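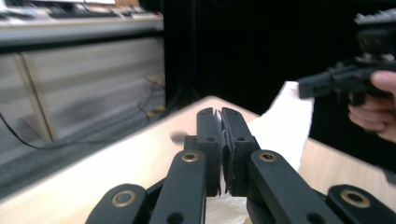 Sadia Dhanial asked whether a guest towel has to be ironed before it is folded, and whether the same steps apply to the larger bath sizes. The method set out on this page answers both points. It applies to all towels issued to guest rooms at Billcombe and replaces the sheet handed out in September.

## Before you begin

Ironing is not required. A towel should be fully dry and at room temperature before folding, as warm cotton holds creases that are hard to remove later. Clear a flat surface wider than the towel and wipe it with a clean cloth. Check both sides of each towel for stains, pulled threads and worn hems. Items that fail this check go to the mending shelf with a tag stating the fault.

## Folding in thirds

1. Lay the towel flat with the care label facing up and toward you.
2. Smooth it from the center outward with the palm of the hand.
3. Bring one long side over by a third of the width.
4. Bring the other long side over the first, so that the label is covered.
5. Fold the short ends to meet in the middle, then close the towel like a book.

Bath towels follow the same steps. Bath sheets need one extra fold at the end – otherwise they will not fit the linen room shelves.

## Correcting an uneven edge

If the layers do not line up, open the last fold only. Take the two corners of the upper layer, draw them apart until the edge is straight, and lower it again over the layer beneath. 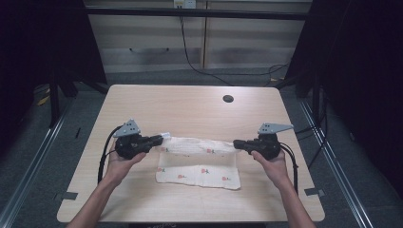
Press along the fold once and turn the towel so that the closed edge faces forward. Do not pull on the hem itself, which may stretch and leave a wave that shows on the shelf.

## Stacking and storage

Place towels of one size together, with closed edges to the front. Bath sheets are stacked no more than 3 high on the upper shelves. Newly washed towels go to the bottom of the stack, and towels for the rooms are taken from the top – this keeps wear even across the supply.

Hand towels in the Paju style, with a woven border, are kept apart from plain ones. The border should be visible on the front fold.

Questions about shelf labels may be sent to Fredy Alvarado. Requests for replacement towels go to Triin Ots in the linen room.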